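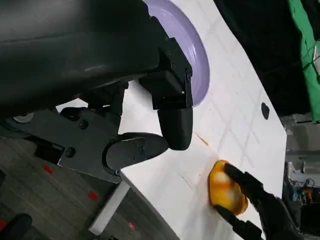 Hornar opens its handling lab to the public in March

Plasilach – Hornar, a developer of software for robot arms and grippers, will hold its first public open day in March at its building in Plasilach. Visitors can watch robots pick up and put down everyday items at working tables and talk with the people who program them. Admission is free, but places must be booked in advance.

The doors open at 10 a.m. and the last group enters at 3:30 p.m. Groups go through the lab in turn, and each tour takes an hour.

The lab has until now received only customers and school classes. A trial visit last fall was open to people who live or work nearby, and 109 of them came. Most asked for more time at the tables and less time in the lecture room, so the introductory talk has been cut to ten minutes.

What visitors will see

The main demonstration deals with food and tableware. Robots work at a white table with pieces such as plates and fruit shapes. Fruit is a difficult subject for a gripper. It is smooth, it rolls, and no two pieces sit on the table the same way. The robot has to close its fingers far enough to hold the piece and stop before it presses too hard.

Two kinds of robot hand are used in the lab. One is a simple gripper with plain black fingers, and the other is a hand with jointed fingers that can wrap around an object. Staff will run the same task with both so that visitors can compare them. The simple gripper is easier to repair and easier to program. The jointed hand can hold more shapes but takes longer to set up.

Part of each tour is given to failed attempts. A robot that drops a piece will be left to try again without help, and staff will show on a monitor what the software recorded during the attempt.

The second demonstration uses Akov, the company's control program. Visitors aged 12 and over can steer an arm with a hand controller and try to move a piece from one side of the table to the other. Each turn lasts three minutes. The recordings of these turns will be deleted at the end of the day unless the visitor signs a form allowing the company to keep them.

A third stop explains how a task is taught. An operator guides the robot through the motion many times, and the recordings are then used to train the software. The plate task shown at the open day was taught with 2,000 recordings. With fewer than that, the robot often missed the rim of the plate. In the company's latest in-house test it completed the task in 92 percent of attempts.

Working with local partners

The open day is being prepared with Parsa, a catering supplier that runs a kitchen and packing hall on the same street. Parsa has been testing a sorting station developed with Hornar since last year. The station handles trays of whole fruit for school lunches, up to 3,000 pieces in a shift. Employees of Parsa will be at the lab all day to answer questions about how the station has changed their work and which jobs are still done by hand. The station itself can't be visited because of hygiene rules in the packing hall.

Hornar said in a statement: "People in the neighborhood see the delivery vans and the lights on in the evening and want to know what we do. A short visit answers that better than a brochure. We also want to hear what they think robots should and should not be used for."

Written comments can be left at the end of the tour. The company will publish the questions it receives, with answers, on its website in the weeks after the event.

Practical information

Book through the form on the Hornar website. State the number of people in your group and the ages of any children. Children under 12 are welcome on the tour with an adult but can't operate the robots.

Closed shoes are required in the lab. Large bags and strollers must be left in the coat room by the entrance. Photography is allowed at the demonstration tables but not in the workshop.

The lab is on the ground floor and can be reached without steps. Visitors who need a seat during the tour should mention it when booking. Parking at the building is limited, and the bus stop is a five-minute walk away. Coffee and sandwiches will be sold in the entrance hall until 3 p.m.

Journalists can attend a separate session at 9 a.m., before the public tours begin. Register through the press page on the company website and note whether you plan to film.

About Hornar

Hornar develops control and training software for robot arms and grippers used in food handling, packing and laboratory work. The company is based in Plasilach. Its main product is the Akov control program.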